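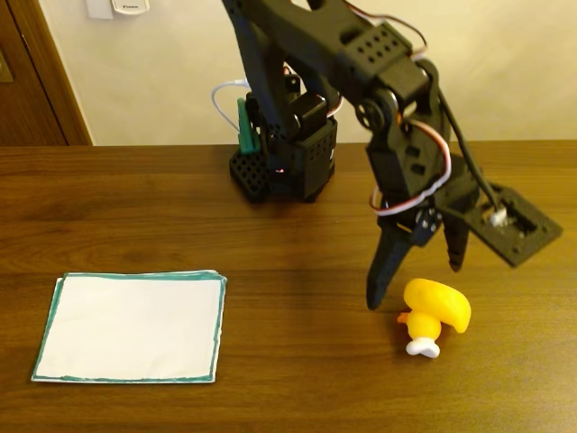
The arm above the duck, with the green-bordered paper target at left.

The case for slower gripper comparisons
Andor Szénási, Irnstead Manipulation Laboratory

When the Irnstead laboratory began its comparison of small grippers in February, the first draft of the protocol ran to a single page. Each gripper would be fitted to the arm, each would attempt a fixed set of pick-and-place tasks, and the one with the highest success rate would be recommended to the colleges that share our equipment budget. The protocol now in use is considerably longer. I wish to argue that the additional length is justified, and that laboratories of our size should be prepared to publish fewer comparisons and to carry them out with greater care.

The difficulty begins with the word success. A rubber duck moved from the tabletop to a paper square is an ordinary enough task, and most observers would agree on whether it had been completed. They agree much less readily on the intermediate outcomes. If the duck lands with its beak over the green line, has it been placed? If it is dropped from a height and rolls to a stop inside the border, should the gripper receive credit for the friction of the paper? In our first series of 100 attempts, two assessors working independently from the same recordings disagreed on 18. Disagreement on that scale is sufficient to reverse a ranking between two competent grippers, and yet published tables seldom state how borderline cases were settled.

Our rule is now written down. An object counts as placed when its entire footprint lies within the inner edge of the border and when it was released below a stated height. Objects that arrive by any other route are recorded in a separate column. The rule is arbitrary in places, and I would not object if another laboratory chose a different one. I would object to a laboratory that chose none.

The second difficulty is the choice of object. A duck lying on its side offers a gripper at least two quite different grasps, one across the body and one at the head, and a long tapered finger will tend to favour whichever of these the operator finds easier to line up. Starting orientation therefore belongs in the protocol. In our second series we used 300 attempts divided evenly among upright, side-lying and inverted starts, and the order of preference among our three candidate finger sets changed with the start. The Nasuline set was strongest on upright objects. The Vass set was the most even across all starts. A single averaged figure would have concealed this, and a college wishing to handle objects tipped from a bin would have been poorly advised by it.

Some colleagues maintain that such detail is out of proportion to the equipment. The arms in question are inexpensive. They are assembled from hobby-class servos, their wiring is external, and their joints have perceptible backlash. Why, it is asked, should one control starting orientation to the nearest few degrees when the arm cannot hold a position to the same tolerance? I consider this argument mistaken. An imprecise arm introduces its own variation into every result, and the experimenter who allows further variation in the object, the target and the lighting will be unable to say which of them produced a failure. The cheaper the arm, the stronger the case for discipline elsewhere on the bench.

The same reasoning applies to cable routing. A servo lead that pulls taut at one extreme of the wrist's travel can alter the final approach, and a finger set tested after the leads have been re-dressed has been tested on a different machine. We now record the routing before each series and leave it alone until the series is finished.
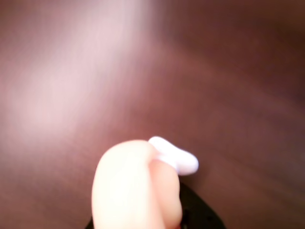 Cameras are the least examined component in most gripper comparisons, and in my view they are frequently the decisive one. A finger set is commonly assessed with whatever view happens to be available, and the operator's performance is then attributed to the fingers. Consider what a close view has to convey at the moment of contact. With pale, rounded fingertips closed on a small white piece, there is little contrast between the fingers and the thing they hold, and one end of the piece is tucked behind the larger fingertip. Glare on the varnish of a table, or blur, can remove much of what remains. An operator relying on such a view must infer the quality of the grasp, and a learned controller trained on it is placed in no better position. Had the fingers been dark, the same grasp would have been easier to judge, and the difference would have appeared in the results as a property of the fingers' mechanical design.

We have therefore adopted the practice of testing every finger set under two camera arrangements, one fixed and one close to the fingers, and of reporting the results separately. It doubles the bench time. It has also shown that one set we had been inclined to reject performs acceptably when the operator is given a fixed view from the side. I regard the bench time as well spent.

Controllers raise a related question of fairness. The supplier's default closing speed for one set may be well suited to rigid objects and poorly suited to compliant ones, while a competitor's default may be the reverse. Jarnwood, whose control software we use on all our arms, permits closing speed and holding effort to be fixed across sets, and we do fix them. A reasonable objection is that this denies each gripper its best performance. My answer is that best performance should be reported as well, provided the tuning effort is reported beside it. A gripper that requires an afternoon of adjustment for every new object is a different purchase from one that does not.

There remains the matter of cost. Small laboratories are under pressure to produce recommendations quickly, and a comparison that takes a full term to complete may be overtaken by a new model before it is circulated. I accept that this will occur. A slower comparison nevertheless leaves behind a protocol, a set of recordings and an agreed definition of failure, all of which can be applied to the new model when it arrives. The February draft of our own protocol left us with a ranked list, and the list had to be withdrawn.

Laboratories wishing to compare their scoring rules with ours may request the current protocol from the Irnstead office. Comments on the treatment of partial placements would be particularly welcome, as that section is due for revision.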